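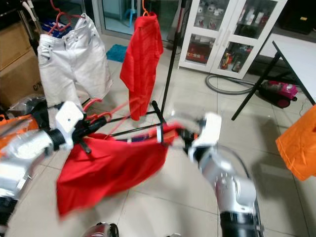
Student robotics club takes second place with laundry project

A team from the robotics club at Prusmont College has won second place in the Brindgate Home Robot Challenge, a competition for students who build or program machines for housework. The team's entry, called Lillatau, is a program that teaches a robot with two arms to handle clothes and put them on hangers.

Eleven schools sent a team this year. Each team had 10 minutes to complete as many garments as possible, and the judges gave points for every shirt or pair of shorts that stayed on its hanger until the end of the round. Points were taken away if a person had to touch the cloth. The Prusmont team finished with 41 points, only 2 fewer than the winners.

"We were a little disappointed for one evening, and after that we were very happy," said Hok-lam Chiang, the captain of the team, who is in his third year of study. "In the first round our robot took the shirt by the wrong end and could not find the collar again. In the second round it made this mistake also, but it recovered by itself. For us that was the best moment of the day."

The club started to work on Lillatau in September. The members met after class, often until 10 in the evening, and guided the arms by hand through the same movements many times, so that the program could learn from these recordings. According to Chiang, soft clothes are much more difficult than boxes or cups, as they never have the same shape twice. Thin T-shirts gave the most trouble, and shorts were easier than the team expected.

The club has 17 members, and most of them had no experience with robots before they joined. Their teacher, Lai-ching Liao, said that she gave advice on safety and on the schedule, but the students wrote the program without her help. "Sometimes I came into the room and they were discussing sleeves for one hour," she said. "I learned to bring food and to be quiet."

The team will show Lillatau at the college open day in December. Visitors may bring a shirt of their own for the robot to try – the club asks only that it has no buttons. New members can join the club at the beginning of next term.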